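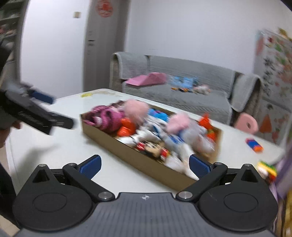

Hand-held gripper check, living room table, Brekik tidy-up task
Checked and commented by: Satish Palaniappan
Site: Julorari flat
Sheet no. 163
Time on site: 9.40 am

Marks used: OK, OK with comment, FIX (sort before the next take), N/A. Comments are mine, so forgive the rambling. The form from Jidico gives me one line per item and I have never once managed to stay inside it.

1. The grippers

1.1 Finger pads seated and not torn. OK
Blue pads all round. Give each one a proper tug with finger and thumb, not a polite little prod! A pad that slides half a millimetre in your hand will slide a lot more when it meets a rolled sock.

1.2 Pivot screws tight. OK with comment
All tight when I went round them, but one of the left ones took a small nip with the driver. Please do the screws before you start and again at the tea break. They work loose with all the opening and closing, and a dropped screw in a tray full of small toys is a miserable way to spend an afternoon (ask me how I know).

1.3 Linkages open and close without catching. OK
Twenty squeezes each, slow then quick. Keep your other hand away from the joints while you do it. The gap behind the linkage is exactly the size of a fingertip.

1.4 Left and right grippers clear of each other. OK with comment
Two grippers reaching into one little tray is always going to be a squeeze. Agree with yourself beforehand which hand goes in first. If they do knock, stop, back both out the way they came, and scrap the take. I'd sooner lose a take than have the robot learn to punch itself in the wrist.

1.5 Recording storage free. OK
3560 clips on the drive before we began and plenty of room left.

2. The person holding them

2.1 Sleeves. OK with comment
Long dark sleeves are fine if they're snug at the wrist. Loose cuffs need pushing up or a band round them. I've seen a cuff tow half a pile of toys towards the floor.

2.2 Rings, bracelets, watches off. OK

2.3 Breaks. FIX
We agreed a rest after every 22 takes and it slipped. I know it's tempting to do just a few more when it's going well, but the grippers feel twice as heavy by the end of a run and the demonstrations get sloppy long before your arms complain. Set a kitchen timer if you keep losing count.

2.4 Standing position. OK with comment
Close enough that you aren't leaning over the table. If your hip is against the edge, good. If your heels are off the floor, move.

3. Table and tray

3.1 Table steady. OK
Leaned on each side of it in turn, no rocking.

3.2 Clear space for putting things down. OK with comment
Leave a decent patch of bare table in front of the tray. The bundles want to be far enough apart that both fingers can get down either side of one without nudging its neighbour. When they're jammed together you end up showing the robot how to shove, and it'll copy that faithfully, bless it.
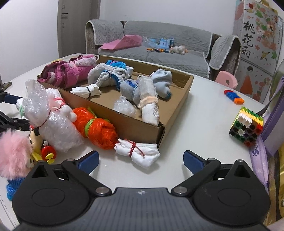 I also like the tied bundles turned at different angles between takes. If they all point the same way we get lovely smooth grasps and then a robot that's baffled the moment a sock is lying sideways.

3.3 Tray in good order. OK with comment
It's cardboard and it's shallow, so don't let anyone press down on the side walls with the pads. If a wall starts to fold, swap the tray before the next take and write it on the sheet. Please don't tape it down to the table either, we want it free to shift a bit as it would in a real home.

3.4 Anything breakable within reach. FIX
There's a clear glass bowl or jar on the right, behind the lilac bottle. It isn't part of the task, so off it goes to another room. Same for the bottle. The purple strap hanging down the side of it is just asking to be hooked by a linkage on the way past.

3.5 Floor clear behind and to both sides. OK
Checked before we started. Check again whenever something gets dropped.

4. The objects

4.1 Ties and bands. OK with comment
My favourite section, sorry. We've got string, rubber bands and hair ties in this set and they don't behave alike at all. Rubber bands can ping off if a pad catches the edge, so keep your face back and have your safety glasses on. Hair ties are much kinder. With either sort, show the grasp on the cloth itself and not on the tie. If you lift by the tie the bundle swings, and the robot won't have the sense to wait for it to stop.
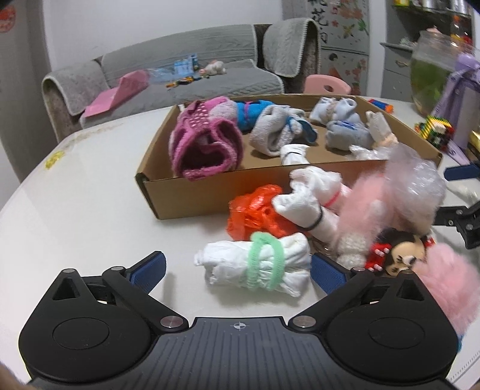

White bundle with mint-green tie, jaws open around it.

4.2 Plastic bags and bubble wrap. OK with comment
Clear plastic is fine as an object but count the pieces in and out, and none left lying about at the end of the day. It's a suffocation hazard if little ones are ever in this room. It's also awful to grip. Close slowly, pause, then lift, and if it slips, let it slip and go again. A recovery is a useful thing to show.

4.3 Small parts. OK with comment
Toys with little bits on go back in a lidded tub after the session. Anything that's come off a toy gets bagged separately.

4.4 Fluffy things. OK with comment
Fluff gets into the joints. After any run with the pink fluffy toys, wipe the pads and have a look round the pivots. Tweezers are in my Poojary pouch, put them back please!

5. Stopping

5.1 Everyone knows the stop word. OK
It's "stop". We tried a clever one in March and people forgot it.

5.2 Where grippers go when not in use. OK with comment
Flat on the table, fingers pointing away from the edge, nothing under them. Never on the sofa, somebody will sit on them.

Outstanding: 2.3 and 3.4
Next check: after 12 more sessions, or sooner if a gripper is dropped.
Signed: S. Palaniappan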